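Free Folding Session Fills Up in Hatirley

I almost skipped this one. A morning of laundry folding didn't sound like news to me, but the Hatirley notice said free entry and a room set up with real beds, so off I went on 8 May 2018 with a notebook and pretty low expectations. I had a great time!

The session is part of the Prudumell home skills series, which has been running since October and has covered ironing and basic mending so far. This one was all about what to do with clean clothes when you don't have a table or a dresser top to spare (hello, my apartment).

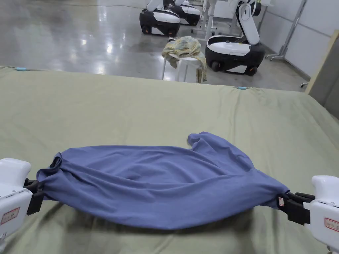
Shirts got most of the attention, and I was glad, because mine always end up in a ball. The trick the Prudumell people keep coming back to is to stop fussing with the middle and go for the two ends. With the blue one pulled out sideways over the green cover, the cloth still droops in the middle and bunches near each end, and a little corner pokes up along the top. That's your cue to lay it down, smooth it out and find the hem again before you make a single fold. I've been folding in midair for years and blaming the shirts!

We also heard a lot about surfaces. A bed works fine as long as the sheet under you is pulled reasonably smooth, and a plain light color makes it easier to see where a sleeve has gone.

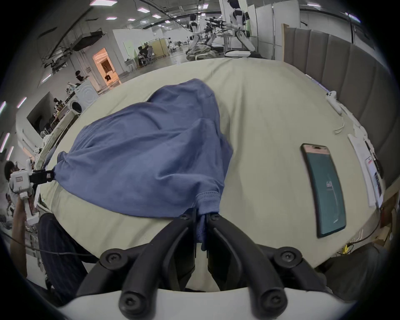 Then there's the question of which corner to pick up first, and this is where people in the room had opinions. I'm a shoulders-first person. The handout from Ursu, the linen shop that sponsors the series, says hem first, then smooth toward the neck, and leave the sleeves until the body is lying flat. I tried it at home that same night on a stack of old T-shirts and it was slower, but the pile did stand up on its own.

The handout has a section on bigger things as well. For a duvet cover they want two people, one at each end, and no shaking it out over the floor.
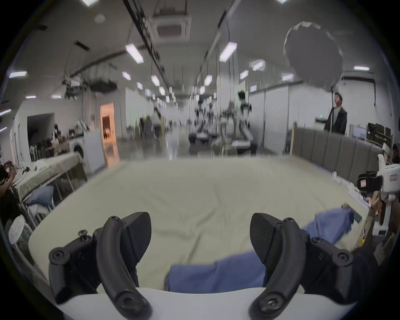 Blue cloth on the cream sheet, gray headboard alongside.

Attendance for the whole series has now reached 2,015, and the mailing list is growing too, with around 400 people on it. Fidau, the community fund that pays for the room, has agreed to cover two more sessions. One will be on fitted sheets (finally!) and the other on packing away winter bedding. Each has 115 places, and sign-up is at the Hatirley front desk or through the series newsletter. 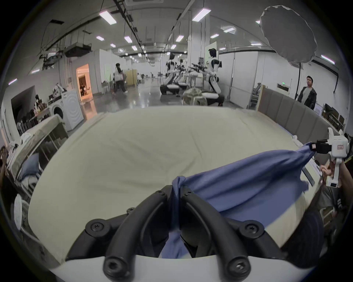
Traian Mihăilă would like the fitted sheet session to go slowly, and said that he has watched it done many times and still loses track at the third corner. He also asked for an evening start, which the organizers say they're looking into. I'm all for that, and I'll be bringing my own sheet, the deep one with the worn-out elastic that has beaten me every laundry day this year.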